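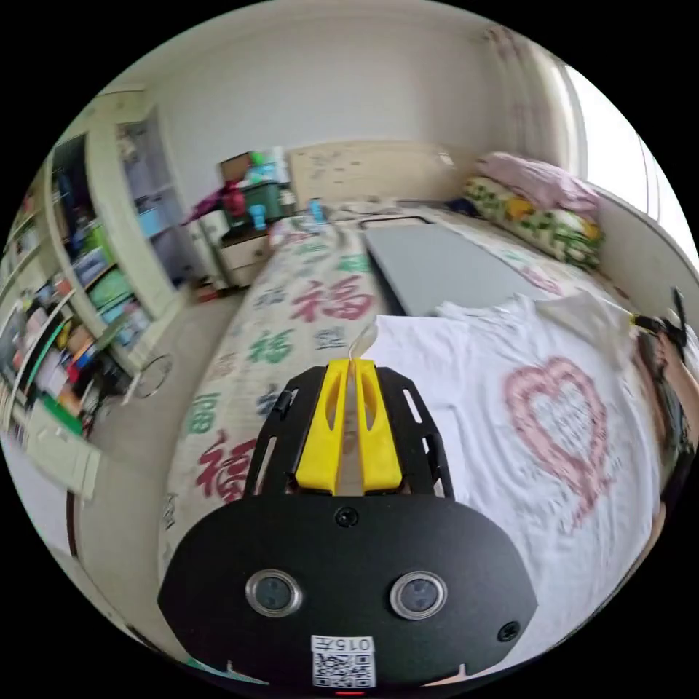 T-shirt with a pink heart, laid out on the bed

Posting clothes as presents - how do you stop them turning up looking like jumble?

Hazel Mercado
01/09/2024

Hi all, hoping someone does this a lot. Got a pile of family abroad and up north and this year they're all getting clothes (T-shirts mainly, couple of jumpers, pyjamas for the little ones). Last Christmas I wrapped everything lovely, ribbon and bows and the lot, stuck it in a mailing bag and my sister sent me a photo of what arrived. Bow flat as a pancake, paper ripped down one side, jumper poking out. She was nice about it but still.

So what do you all do?? Boxes cost a fortune in the post office, plus then it goes up a size and costs more to send. Don't want to spend more on the packing than the present. Also is it worth ordering from somewhere that gift wraps and sends direct - was looking at Tarkarura but the wrap is extra on each item and I can't tell from the site if they take the price off.

One more thing, sizes. My nieces shoot up every five minutes. Do you put a receipt in or is that a bit rude?

Want to get going early as I left it far too late last time. Thanks in advance x

Everett Crenshaw

I send loads, we've family all over. What works for me:

Tissue, not wrapping paper, on the actual clothes. Roll or fold flat, two sheets of tissue, one sticker. Tissue creases anyway so it doesn't matter if it creases. Buy it flat in a big pack, I got 400 sheets and am still going through it. Split it with a neighbour if that's too many.

Then a flat box inside the mailing bag, the sort that counts as a large letter if you don't overstuff it. A T-shirt fits easy. Thin pyjamas for a small child, yes. A jumper, no, forget it, that's going as a parcel whatever you do. Check the thickness at home before you queue up. Cut a slot in a bit of card and see if the box slides through without shoving. If you have to push it, they'll charge you.

No bows. Flat ribbon only, or baker's twine, knot at the side so there's no lump in the middle. If you really want a bow, put a stick-on one in loose with the card and they can stick it on themselves. My aunt does that for the kids under the tree.

Put everything in a clear bag before it goes in the box - freezer bag will do, squeeze the air out. Had one left out in the rain on a doorstep and the jumper was fine, box was mush.

Address inside aswell as outside. Labels come off.

For abroad you need the customs form and you have to say what's really in it. Write "cotton T-shirt, child's" and what you paid, don't just write "gift". Mine got held up for ages one April (birthday one that) when all I'd put was gift. Different countries have different limits on what you can send before they charge the other end, so look it up for the country, don't go by what someone tells you on here, me included.

Receipt - gift receipt yes, always. Not rude at all. Tuck it in the card, not in the clothes or it gets chucked with the tissue. And go up a size for nieces. They can wear it next year.

Flellel

just get vouchers. I did Itus ones for everybody, took me ten minutes and no queue. kids prefer money anyway

Hazel Mercado

Thanks both! Flellel I did think about vouchers but my mum would have words, she likes something to open. Might do one for the eldest though as she's impossible.

Everett that's brilliant, the card slot thing especially, never thought of that. Do you send them all together per house or one each? My sister's got 3 at hers.

Everett Crenshaw

One parcel per house if they're getting jumpers, cheaper than three. If it's all thin stuff then price it both ways, sometimes separate large letters come out less, sometimes not. Name on each one in pen on the tissue sticker, gift tags rip off.

Meant to say about Tarkarura - used them once, for a dressing gown. Wrap was ok, bit plain, and it did come without the price on. But the message card was tiny, room for 2 lines and they'd cut the end off mine. So it said "lots of love from". Ring them and ask before you order if the wording matters to you.

Also weigh it on the kitchen scales when it's all packed, bag and tape and everything. I was over by less than 100 grams once and had to go up a band, took out a bag of chocolate coins at the counter and ate them in the car. So leave sweets till last and see what weight you've got left.

Hazel Mercado

Haha poor kids. Right, tissue ordered, going to do a practice one with my brother's tshirt and see if it goes through the slot. Will ring Tarkarura about the card. Does anyone know if you can print the customs form at home or do you have to get it from the counter?

Everett Crenshaw

Can do it online when you buy the postage, prints with the label. Use plenty of tape round the edges but not over the barcode.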